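Hullovden Opens Creator Accounts to Small Shops

Hullovden will open its creator accounts to small retailers in June 2025, the company said. Shops with at least 200 followers may apply. Each account includes a posting calendar and monthly reach reports.

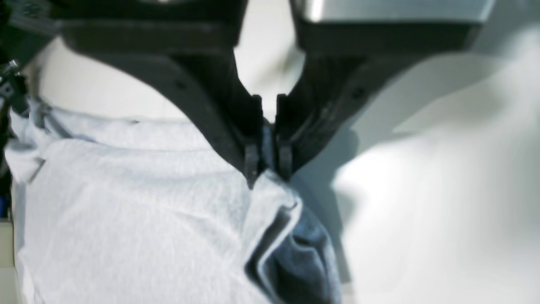
The change follows a trial in Wedport with 47 shops. Applications will be reviewed within 72 hours — longer for businesses with more than one profile. Svitlana Bilyk, head of partnerships, will oversee the program through November.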